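## 4. The table as a shared surface

We should like to begin this part of the paper with a confession, which is that neither of us set out to write about tables. When the Mavarville study was first planned, our interest was in how people who work in small shared workshops come to agree on who may use what, and for how long, and the furniture was meant to appear only as background. It was Tahira Jafri who first noticed, reading back through the early interviews, how often the people we spoke to answered a question about a neighbour by talking about a table. Somebody had "left half of it". Somebody else had "never once cleared it down". One of the older bookbinders at Lorari, asked what she would change about the building if she could change a single thing, thought for quite a while and then said that she would like her end back.

It took us longer than it should have to see what we were being told. A table in a shared room has no owner in the sense that a locker or a shelf with a name on it has an owner, and yet everybody we met could tell us, usually without looking up, which part of which table was theirs on a given morning. The rules were almost never written down. In the two buildings where we did find a notice (one at Lorari, taped inside a cupboard door, and one by the kettle at Warraich), the people who used the room had either forgotten it was there or disagreed with what it said.

### 4.1 Ends, middles and edges

The first thing to say is that a long table is hardly ever used evenly. Across the three sites, people preferred the ends, and they preferred the end nearer the window to the end nearer the door. The middle was used last, and it was most often used for things that were waiting: a glued box under a weight, a parcel for someone who would be in later, a stack of card that had been delivered to the wrong room. We came to call this the *waiting middle*, and the phrase was taken up so cheerfully by the members at Warraich that by the end of our stay we could no longer be quite sure whether we were recording their language or they were recording ours.

Edges matter too, although in a quieter way. A square corner at hip height is something that people walk round with care, and they will choose a longer path through a room to avoid it, particularly when they are carrying something. Sohail Orakzai, who spent more hours than anyone else sitting in the corner at Livance with a notebook on his knee, drew the paths that members took between the sink and the paper store over several weeks. Where the corners were rounded, the paths ran close in. Where they were square, the paths bulged outwards, and the bulge very often became a place where two people had to wait for each other, and so a place where they talked. We do not wish to make too much of this, but it did please us that a sharp corner, which everyone complained of, should have had something to do with so many of the conversations we were told about.

### 4.2 Things that stay

Many of the objects on a shared table are there for an hour and then gone. A smaller number stay, and the ones that stay do a surprising amount of work. In the interviews they were called "the heavy thing", "the stand", "her jars" and, in one case, simply "it". A thing that stays marks out a portion of the top even when the person who put it there has gone home, and newcomers read it correctly from their first day. We saw a new member at Warraich come in with a full tray, look along the table, and set the tray down a good arm's length from a tin of brushes that had not been touched in weeks.

What is interesting is how little bulk is needed. A tall, narrow object at one side will hold its ground as well as a wide one, and some members told us it does so better, as it can be seen from the doorway. Figure 1 shows a white table with a gray stepped stand on its left side, carrying four coloured pegs.
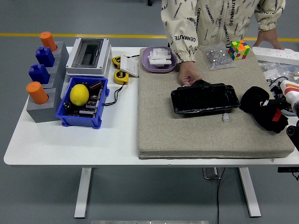
### Figure 1. A rectangular table with a stepped stand on the left side of the top

Fixtures of this sort are moved far less often than their weight would suggest. At Livance, members were asked to keep a simple diary of anything on the table that they shifted in order to make room for their own work. Cups, scissors, rulers and other people's post were shifted daily. Anything that looked as if it had been *placed* was worked around, sometimes at real inconvenience, and the diaries contain several rather touching entries in which the writer explains at length why it had seemed wrong to move a stranger's pot of pencils by the width of a hand. One member wrote, in very small letters, that she had moved a clamp in December and had put it back before leaving, and that she hoped this was all right.

### 4.3 What lies underneath

We had not thought to ask about the underside of the tables at all, and it was once again the members who put us right. Below the top there is a second room, so to speak, with its own habits. Bags go there, and shoes in wet weather, and offcuts that are too good to throw away. So do cables, which came up in a great many interviews and always with feeling. A table with a socket within reach is a different table from one without, and the people who need power (for a lamp, a glue gun or a small heater) will take a worse position on the top in order to have a better one below it. At Warraich this had led over time to a curious pattern in which the window end, so popular elsewhere in the building, was left to the people who worked by hand, while everyone with a plug gathered at the darker side of the room.

The shape of the legs has its part to play as well. Where a table stands on four legs at the corners, a sitter has the whole of the long side to slide along, and chairs tend to drift. Where it stands on legs set in from the ends, the sitter meets a leg sooner or later, and the leg becomes a border. Several people told us quite firmly that they did not mind sharing a table but that they did mind sharing a "bay", by which they meant the space between one leg and the next. We had drawn our plans of the rooms with the tables as plain rectangles seen from the top, and after hearing this for the third or fourth time we drew them all again with the legs put in.

### 4.4 Money, size and the wish for more table

It would be wrong to leave the subject without a word on cost, which came into nearly every talk we had with the people who run these buildings. Lorari had set aside 3000 pounds for new furniture in the year of our study and spent 2000 of it on a single long table, a choice that was argued over warmly both before and after. The members who had spoken against it wanted several small tables that could be pushed together. Those in favour said that small tables never are pushed together, and that a long one makes people say good morning. Livance, which had no such fund, had been given 9 tables of different heights by a school that was closing, and had charged each member 200 pounds towards the floor on which they were to stand.

We asked at both places whether people now had enough room. At Lorari, with its fine new table, the answer was a fairly general no. At Livance, where the tops did not meet and a marble would have rolled off any one of them, the answer was mostly yes. The difference seems to us to lie in the number of ends. A long table has two, however much is spent on it, and if the end is what people want then a room of short, mismatched tables has a great many more of them to give. We put this to the bookbinder mentioned at the start of the section. She agreed with us entirely, and told us that she would still like her own end back, the one by the window, with the drawer that sticks.

The next section turns to the question of time, and in particular to the hour before closing, when most of the clearing of tables was done and most of the disputes in our record began.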